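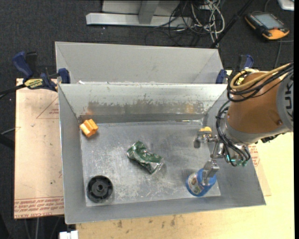 Front bin, five objects, gripper open over the back right corner.

To: bin-picking list
Subject: Re: Re: grasp scoring on shiny floors

> Fludo scores drop near the back wall of the bin. Is that
> the depth fill or the grasp sampler? We see the same at
> Poltton with a painted bin.

Mostly the depth fill. We reran the Prukcombe set, 3,825 attempts, with hole filling turned off within 10 mm of any wall. Misses against the back wall fell from 99 to four. The sampler was unchanged.

Crushed cans are still the weak case. Bare metal on a scuffed metal floor gives two surfaces at nearly the same depth, and Fludo places the jaw line between them. Dzene masks help if they are applied before filling. Applied after, they make no difference.

Both bins were clamped for all runs. Config is in the usual folder.

Comments (3)

Does the wall margin scale with bin depth?

Reply: No, fixed. We did not try other values.

Same result here with the masks first. Round parts with a hub hole still fail for us.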